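2021-06-18

Hi Solange,

Quick one on the Trallgate panels before the weekend, as promised. The money from your second payment has mostly gone into tooling, and I'm happy with where it went!

The black panel is pretty much settled now. We kept the slightly raised rim and the ribs, and Amrit talked me into the matte, lightly textured finish (I wanted it smooth – I was wrong, it looks much better this way). The big opening in the middle stays as drawn, and so do the round holes near the ends. Thiele have quoted us for a first run of 2000, with delivery in July if we sign off the sample by the end of the month.

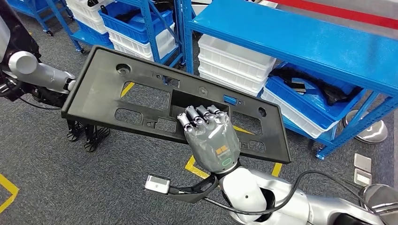
The smaller cutouts took longer than I'd budgeted for. Two of them had to move after Jaxon checked them against the Gusach drawings, and that cost us 15 days with the toolmaker. Carter has redone the parts list to match, so please bin the old one if you still have it.

The yellow tape on the carpet is staying put for now, so don't let anyone pull it up when you visit.

Spending is at up to 90 percent of the tooling line, with nothing owed except Thiele's deposit. I'd like to move what's left over to packaging – can you let me know if Normand needs a form for that, or is an email enough?

Still open: the price for the blue tabs, and a date for your visit.

Amrit says hi!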